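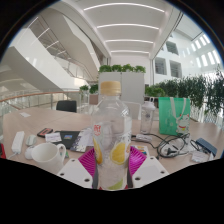
Module 4, Handout 3: Preforms, stretch and wall thickness in PET bottles

Read before the March practical. The symbols follow Handout 2. Corrections go to Ekua Opoku.

## 1. From resin to preform

PET arrives as dried pellets. Drying matters more than any other step before moulding. Water left in the resin breaks the polymer chains at melt temperature (hydrolysis), the intrinsic viscosity falls, and the finished wall is weaker. The loss can't be recovered later in the process.

The melt is injected into a cold mould to form a preform, a thick tube closed at one end. The neck finish, including the thread and the support ring, is moulded to its final size at this stage and is not heated again. The body must be cooled quickly enough to stay amorphous. Slow cooling lets crystals grow and the preform turns hazy, usually first at the gate, where the material is hottest.

## 2. Reheat and blow

The preform is reheated by infrared lamps to a temperature above the glass transition and well below the melting point. A rod then stretches it along its length while air expands it outwards against the mould.

Three ratios are used:

- **Axial ratio**, *A*: stretched length of the body divided by preform length, both measured below the support ring.
- **Hoop ratio**, *H*: bottle diameter divided by preform diameter. State whether the inside or outside diameter of the preform is used. The two give different answers and past scripts have mixed them.
- **Planar ratio**, *P* = *A* × *H*.

If volume is conserved, mean wall thickness after blowing is the preform wall divided by *P*. This holds only as a mean, and for this purpose the preform diameter should be taken at mid-wall.

### Worked case

The Vomedell preform used in the practical has *A* = 2.5 and *H* = 4.0 at mid-wall, so *P* = 10. With a preform wall of 3.2 mm, the mean bottle wall is 0.32 mm. Measured values at the shoulder are higher and those at mid-panel lower. The base centre hardly stretches and stays close to preform thickness.

## 3. Strain hardening

Stretching lines up the chains and brings on small crystals, too fine to scatter light, so the wall stays clear. Beyond a certain ratio the stress needed for further stretch rises steeply. This makes the process partly self-correcting: a thin region hardens first and the next region along begins to move. A preform designed to stop short of this point gives an uneven wall whatever the lamp settings.

Overstretching cold material gives a pearly white finish caused by very small voids. Haze from crystals and whitening from voids look alike at first. Check the reheat temperature: too hot points to haze, too cold to voids.

## 4. Ribs and panels

Stiffness of a flat panel in bending goes with the cube of thickness, so a small loss of wall has a large effect. Ribs restore stiffness without adding resin. Rings running round the body resist side load and collapse under vacuum, but reduce top-load strength, as each ring can fold like a bellows. Keep rib corners generous. Tight corners trap air and are filled late, when the wall is already cool.

## 5. Practical

Cut each bottle at the marked heights and take thickness readings every 15 mm down the body, on two lines at right angles to each other. Demyd Pavliuk will demonstrate the gauge. Record:

1. preform batch and mass
2. thickness at each height, both lines
3. mean wall, compared with the value from *P*
4. any haze or whitening, with its position

Reports are limited to 2,000 words, excluding tables. Raw readings go in an appendix.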